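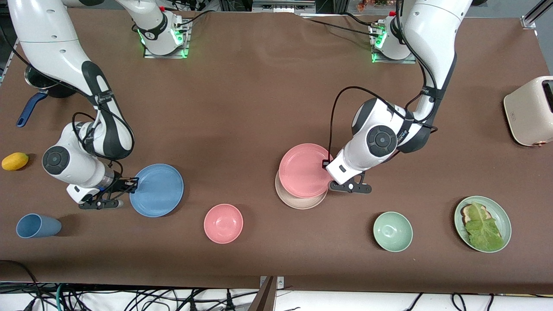 2. Table covering and stacking of plates

2.1 Set-up

The dishes were laid out on a table with a smooth, matt brown covering. The covering was left as it came out of storage, with its faint creases, as the Lomik study had used a flat one. The plates in use were blue, pink and beige, with the pink plate placed on top of the beige one. A black cooking pot with a long navy-blue handle stood at the left edge, and a small yellow fruit lay near it.

2.2 Method

Each layout was cleared 13 times. Plates were to be stacked first and the pot moved last. A plate was recorded as shifted if its rim ended more than 3 mm from its starting mark. The lighting was set to 700 lux at table height.

2.3 Remarks

The mean clearing time was some 190 seconds. Most shifts were recorded where a crease ran under the rim of the lower plate. The pot did not shift in any run. The marks used on the Diler covering rubbed off during cleaning and were redrawn in April, so the earlier runs are left out of Table 4.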